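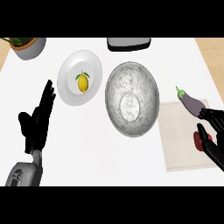 White tabletop, potted plant, light wood floor.

I've been suspicious of white desks for years, so when the Pliltmont from Anument went on sale in February for $390, I read the reviews before I read the specs. Everyone loved it. Most of them had owned it for a week.

I've now had mine for 45 days. The top is fine. It wipes clean if you get to the coffee the same morning, and less well if you leave it until after lunch. A blue pen mark near my left elbow has survived everything, including the "stain eraser" Anument sells separately for $15. I'd skip that.

Assembly was supposed to be a one-person job. Maybe it is, if that person has three hands. Two of the leg bolts wouldn't catch until I loosened all the others and started over.

Then there's the wobble. The ad says the frame holds 165 pounds, and I have no reason to doubt it, but holding weight and standing still are different things. Type hard and the water in your glass moves. Fundergate, the store I bought from, told me to tighten the bolts again. I did. It helped for a few days.

My old Pramanik desk was ugly, brown and cheaper, and it never moved. I'm keeping the Pliltmont – the return shipping comes out of my pocket – but at full price I'd say no. On sale, try to lean on one in a store first.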